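Home | Mailroom | Forms | Supplies | Contact

Filed under: Checklists, Outgoing Parcels

8th December – posted by the Saliba mailroom desk

Outgoing parcel check, Prendusham pickup

Use this list before parcels leave the sorting table. Mark each line OK, FIX or HOLD. Comments from the last round are left in so the next shift can see what came up.

1. Table and floor
Table wiped, no tape ends or label backing left on it. Nothing stored on the floor along the wall.
OK. Tape ends go in the bin by the door, please, and out of the drawer.

2. Outer wrap
No splits, no open corners, no loose flaps. Press each seam with a thumb.
FIX. Two seams lifted on the Rostov parcels and were taped again. Black plastic wrap is fine for this carrier. Plain paper needs a second layer if it creases badly or starts to tear.

3. Reused mailers
Old bags may be used inside a new wrap. Old barcodes must be covered or crossed out.
OK. Check the bottom edge too – that is where printing tends to show.

4. Labels
One label per parcel, on the largest flat side, edges pressed down. Handwriting in black marker, readable at arm's length. A parcel with a blank label does not leave the table.
HOLD until written. Compare with the order sheet, then fill in the label before touching the next parcel.

5. Group numbers
The large handwritten number is the group, so the same number can appear on more than one parcel. It must not cover the address or the code.
OK. Keep the groups apart on the table. Small parcels go at the far end, bulky ones near you.
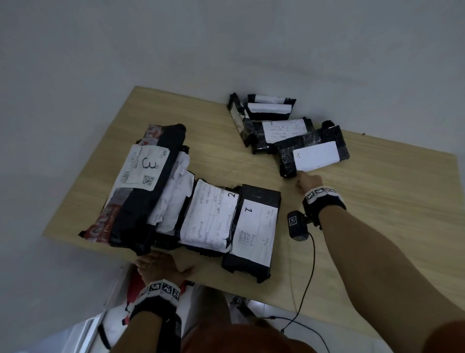 6. Printed codes
Scan any QR code once after taping. If tape glare stops the scan, print a new label.
OK. The scanner needed a charge at the start. Put it back on its stand.

7. Weight
Limit is 20 pounds per parcel, up to 41 in one tote. Anything over goes back for splitting.
OK. Scale zeroed before use.

8. Supplies
At least 12 rolls of tape and 50 blank labels on the shelf.
FIX. Labels are low. Sunwood order not in yet – the last box dates from July.

9. Sign-off
Initial the sheet and clip it to the tote. HOLD items stay on the table with the sheet beside them.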